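Staling in plain white loaves

October
By Gwenllian Skyrme

Staling is mostly starch, and only partly water loss. As a loaf cools, the starch that swelled in the oven starts to recrystallize and the crumb firms up. A loaf sealed in a bag still goes stale.

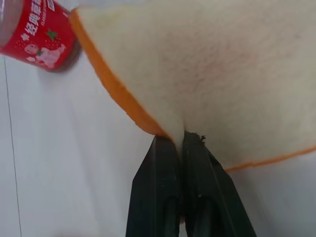
The rate peaks a little above freezing, so the refrigerator is the worst place for bread. I keep a loaf on the counter for 2 days, then slice and freeze the rest. Toasting reverses much of the firming.

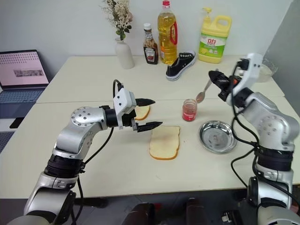
Photo: Arnaldo Louro

Crust goes the other way. It picks up moisture from the crumb and turns leathery. Paper slows this but dries the inside. I use paper the first day and plastic after that.

Next up is fat content, once the Harasym flour arrives.

5 comments | 100 shares

Recent posts
Weighing salt
Oven thermometers compared
Why my rye splits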